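Wednesday, after tea

Left work a bit early and got to the workshop just before five. Hayley Inskip had the big bench covered in her kayak ribs so I took the small table by the window. Cold in there. Kept my jacket on the whole time.

The job for the evening was the wrist camera in the simulator. The arm itself is still in two pieces at home because the shoulder bearing hasn't come, so for now everything happens on the computer and I carry the laptop back and forth. I've stopped minding. A lot of what I would have found out by breaking something I'm finding out on the screen, and the printer gets a rest.

Last week I had the virtual camera too far back along the wrist and all it saw was the top of the gripper body. Pongsak said to move it up and tip it forward a few degrees at a time, saving a picture at each step, so I could go back to whichever was best. I had been dragging it by hand with the mouse and losing track of where I'd been. His way took longer to set up and then went quickly.

I wrote a short loop that shifts the mount, renders and saves. Ran it once at low quality to check the file names came out in order (they didn't, step 10 sorted before step 2, fixed that), then again at full quality. The laptop fan was loud enough that Hayley asked if it was all right. While it ran I swept under the lathe and put the clamps back on the rail.

Went through the results with the gripper open, arm over the counter, tray underneath. The early ones were no use. From the middle of the run on, both fingers show and you get some of the tray between them. 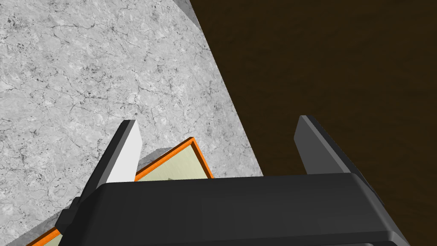
The gripper body still takes up too much of the view for my liking. I can live with some of it, since the fingers are the part I need to see when they close, but every bit of black along the bottom is tray I could be looking at. Two choices. Raise the camera again, which means a taller bracket on the real arm, and a taller bracket will wobble. Or keep the height and tip it further, and lose the far side of the counter. I don't much care about the far side of the counter. I'll try tipping first.

The orange rim was Bethel's idea and it was a good one. When the whole tray was cream I couldn't pick out the edge against the marble once the shadows were switched on, and neither could the bit of code that looks for it. With the orange it finds a corner even when only a corner is showing. I'd still like to swap the marble for something plainer. It came with the kitchen model I downloaded and the veins are very busy. Bethel says leave it, if it works on that it will work on my bench at home. She's probably right, but my bench at home has burn marks and a strip of masking tape down the middle, so I may end up taking a photo of it and using that for the surface.

Also need to sort out the lighting. It's coming from above and a bit to the left, and the inside face of the left finger goes nearly white. If the real one does that under the desk lamp I'll have trouble telling where the finger stops. I could print the pads in grey. Ayana has most of a spool of grey left over from her shelf brackets and offered it to me in March, so I'll ask if she still has it.

Did one long run before packing up. 1000 tries at the pick, tray moved a little each time, no rendering so it would finish. It crashed at 17 with a contact error. I had the finger pads overlapping the finger plates by a hair, and the physics didn't like it once they squeezed. Moved the pads out and started again. It got past 100 without complaint, so I let it go and ate my sandwich. Most of the misses it logged were on the right side, where the finger comes down on the rim in place of going inside it. That could be the camera offset or it could be that I measured the gripper opening wrong. I'll put the calipers on the real fingers tonight if I have the energy. — Later: I did not have the energy.

Ayantu Alemneh came by around seven to lock up and stayed for a look. She wanted to know when it would pick up something on an actual table. I said when the bearing gets here. She told me her brother orders his from Burnard and they turn up within the week, so I wrote that down. If mine isn't in the mailbox by the weekend I'll cancel it and go with them.

Paid my dues for next month while she had the book out. Hayley gave me a lift as far as the bridge and I walked the rest.

To do: tip the camera, save the mount position somewhere I'll find it, calipers, ask Ayana about the grey, email about the bearing. Laptop charger is still plugged in under the window at the shop. I only noticed when I sat down to write this.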